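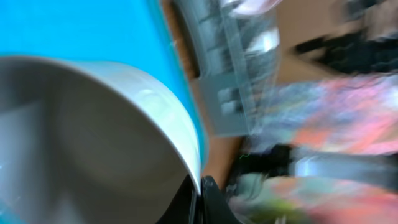 Subject: Re: [charging-ops] Stalls dropping to reduced power after firmware update
Date: 3 September 2021

On the earlier question from the Walberg site:

> We run four Geron cabinets behind one transformer, two stalls per
> cabinet. After the June firmware the second stall in each pair never
> gets above 43 kW, even when the first stall is idle. Before the update
> it would take the full cabinet output. No fault codes in the log. Is
> anyone else seeing this, and is there a setting for it?
>
> We have power-cycled the cabinets and reseated the comms cable
> between them. No change.

Same behavior at our Setiawan Road site. It is a setting, but it moved.

In the old firmware the split between paired stalls was decided inside the cabinet. The June release hands that job to the site controller. If the controller does not send a limit for the second stall, the cabinet falls back to a default, and the default is low. It does not log a fault for this, as it considers itself to be working normally.

We use a Vumuveck controller. The steps for that one:

1. Check the controller software. Anything before version 4 does not know about the per-stall limit and has to be updated first.
2. Open the site profile and look for "shared output". After the update it will be blank. Enter the full cabinet rating, not half of it.
3. Save, then restart the controller. Restarting the cabinets does nothing here.
4. Plug a car into the second stall with the first one empty and watch the offered current for a few minutes. A car with a nearly full battery will not tell you anything.

Two cautions. The shared output value is per cabinet – if you enter the site total, the controller accepts it without complaint and you are relying on the breaker. Also, the site limit for the transformer is on a different page and was not cleared by the update on ours, but I would check it anyway before letting drivers back on.

I have not tried this with a third-party controller over the open protocol. If you are on one of those, please post the message log from the start of a session on the second stall. The limit should show up in the first profile message after authorization. If it is absent there, the cause is the same.

One item is still open for us: the display on the second stall shows the old limit until a session ends. Billing data is correct, so we left it.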